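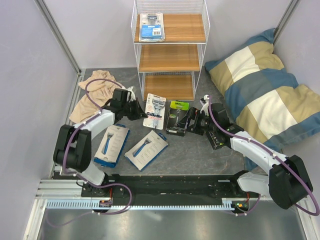

Saturday, both arms on the razor packs, one pack on the top shelf of the wire rack.

Filed under: Bench Notes / Two-Arm Build

Came in early with a flask of tea and had the workshop to myself until lunch, which suits me fine for this sort of thing. The job is still the same one we gave ourselves in June: get razor packs off the floor of the cell and up onto the shelves, with the arms sharing the work between them. I picked razors because the packaging is so awkward (slippery plastic, shiny cards, cartons with hanging tabs that catch on everything) and I figured if we can manage those we can manage most of what Iestyn wants to throw at it!

Grippers first. The pointed fingers do fine on the blister packs as long as they come in at the side, level with the card. Coming down from above, they skate right off the plastic. The cartons are easier to hold but they like to swing once they're up, and I'd like to try a slower lift before I start messing with finger pads again. Delyth has some thin rubber left over from the Mostyn job, and she says I can have it if I ask nicely.

I moved the purple cables again. The last routing pulled tight whenever the left arm reached for the back, so there's a bigger loop at the base now, and white ties up the arms. Please don't snug those ties down, whoever gets to it next. The slack is meant to be there.

Then the speed. I had it set to 300 in the Flakum config and took it down a good bit for the afternoon, and I'm much happier watching it. Ran 13 tries at the lower setting. Seven went up cleanly, four dropped on the way, and the last two I stopped myself when the arms got too close to each other over the middle. Rhiannon's idea of making one arm wait until the other has cleared the shelf is a good one, and I'm going to write it up properly in the Trultar folder.

To do: try the rubber, look at the screws on the right base plate, and work out how to turn a pack before it reaches the shelf. Also buy more cable ties.

N. Oravec

Shares: 7 | Comments: 3

Elis Morris
Lovely to read this, Natália. Did you try the middle shelf at all? I'd have thought the board above gets in the way of the forearm.

Natália Oravec
Only by hand, Elis, moving the arm through it slowly. It's tight but I think it goes if the wrist is flat. Come by and have a look!

Iestyn Watkins
I've got a bag of cable ties in the van, don't buy any.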